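4. Results

4.1 The table as a holding place

The diaries from Ernlow and Matsuda Court were kept by 30 households over two rounds, the first in October and the second the following spring. Together they hold over 2,000 entries. As set out in Section 3, an entry was made each time a member of the household put down an object that was not going straight back to its usual place. The two sites differ in age and layout. The Ernlow apartments have a separate kitchen with a narrow counter, while those at Matsuda Court have one main room in which cooking, eating, and paid work all take place.

At both sites the main table was the surface named most often in the diaries. Kitchen counters came next at Ernlow. At Matsuda Court the second place was taken by the floor beside the entrance, where bags and outdoor shoes were left together. Shelves appeared in the entries mainly as a final location. Residents described shelves as places where things "lived" and tables as places where things "waited." We have kept this wording in our codes, and the term waiting object is used below for any item that stayed on the table through at least one meal. 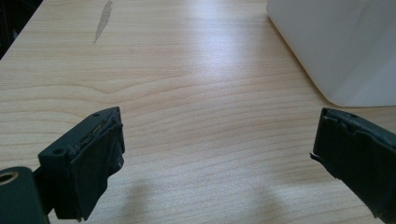
Residents set the limits of table storage by use more than by size. Most households cleared the table before the evening meal, even when only one person was eating and a small part of the surface would have been enough. The condition of the surface also mattered. On a pale wooden top, with its fine grain lines running close together from side to side, residents said that crumbs and rings from cups were easy to notice, and several gave this as their reason for clearing everything before wiping down. Households with a dark or patterned top were more willing to wipe around waiting objects. Tablecloths had the same effect as a dark top and were more common among older residents at Ernlow.

The time an object spent waiting depended on who was expected to move it. Mail addressed to one person stayed until that person came home. Items with no clear owner, such as batteries, string, spare keys, and half-used packs of paper napkins, stayed longest. In the first round these items were usually pushed toward the wall end of the table. In the second round many of them had been gathered into a bowl, a bag, or a box, and the box itself had become the waiting object.

4.2 Lidded containers

The move from loose items to containers was the clearest change between the two rounds. Residents who had bought or reused a container since October were asked what they had looked for. A lid was named first, followed by a handle. Open baskets were judged easier to fill but harder to put away, as they could not be stacked and their contents could be seen by visitors. A container with a lid could be moved to the floor or the top of a cupboard at mealtimes and brought back later without being emptied.

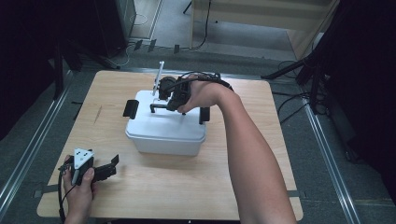 Figure 3. Rectangular plastic container with a snap-on lid, black latches at the short sides, and a black handle across the top.

Latches drew mixed comments. Parents of young children valued them, and so did residents who carried a container between rooms. Others reported that a latched lid discouraged them from returning small items, which then collected on top of the container or next to it. In the Ernlow diaries, several containers were recorded as "left open" for most of the week. This agrees with the earlier survey by Ojala of rental homes in Stekport, in which each added step in closing a container was linked to a lower rate of return. Siiri Ojala kindly made the original coding sheet available to us, and our categories for closing and carrying follow it closely.

4.3 Mixed groups on one surface

Few entries concerned a single object. A typical entry listed items of different kinds that had arrived at different times: something newly bought and still in its packaging, something in daily use, and something on its way to storage. Residents seldom saw these as one group. When asked to "clear the table," they dealt with packaged goods first, and trays and containers were moved last.
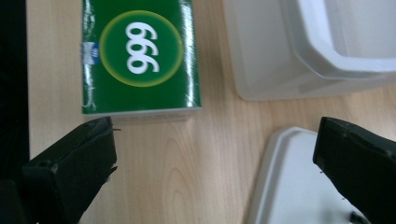

Figure 4. Green product box lying flat on a wooden tabletop, with a white plastic container and a flat white tray.

Trays held an uncertain place in the coding. Some households treated a tray as part of the table and did not record it at all, while others entered it as an object in its own right. The two coders resolved these cases by following the wording of the diary. Where the resident wrote "on the tray," the tray was coded as a surface. Where the tray was named alone, it was coded as an object. The entries affected by this rule are marked in the Truliris project archive, in the version dated 17 Mar 2022, and leaving them out does not change the order of surfaces reported in Section 4.1.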